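Clear-the-table sessions: what went wrong in April

In the last issue we promised a fuller report on the finger problem, and I am sorry that it comes only in June 2019. The hand-held grippers are now back in use, and everyone who takes one home should read this item before the next session.

The fault was first reported by Rodrigo Louro from the Bragança group. He was recording the table task, in which rubbish is picked up piece by piece, and he felt that the left jaw was arriving later than the right one. The recordings looked normal. But when the data was used to train the arm at Kirkerance, the arm closed too early on soft objects and pushed them away. In one run it threw a half-full bottle to the floor, close to the foot of Areti Fragkou, who was inside the marked area at that moment. She was not hurt. She should not have been standing there, and the arm should not have been running with the area open, so we count this as two failures and not one.

We opened the gripper and found that a pivot screw had turned back by less than half a turn. This was enough for the jaw to hang a little behind. Of the 18 grippers we have lent out, 3 had the same looseness. All of them came from the first delivery, before Cokberg changed the thread glue.

A full bottle hides the fault quite well, as it is stiff and pushes both jaws into place. A crushed can or a piece of cloth does not, and there the delay is easy to feel in the hand.
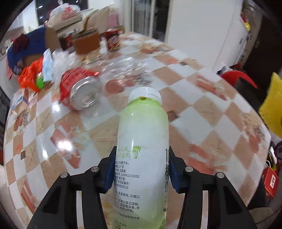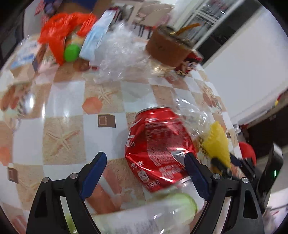
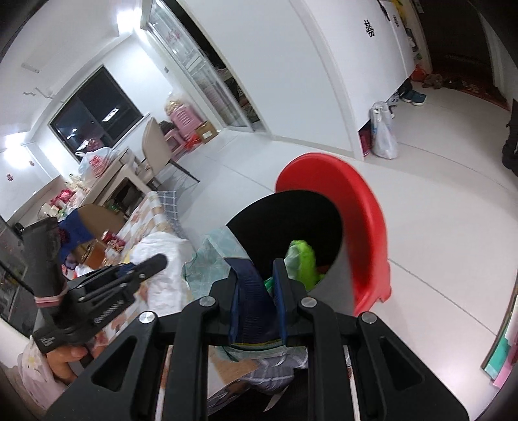 Home sessions with the hand-held gripper.

What we ask you to do

Before each session, close the jaws slowly with nothing between them. Both pads must meet in the middle. If one comes late, stop and write to us, and please do not tighten the screw yourself - too much force will damage the joint.

After every 40 recordings, do the same check again and note the result in the log sheet.

If you have already sent recordings made in April, you do not need to delete them. Areti is going through these files and will mark the ones we cannot use. The Taken group has been checked completely and has no affected grippers.

At Kirkerance the arm now stops when the gate is opened. The switch was ordered last year and had been lying in a drawer.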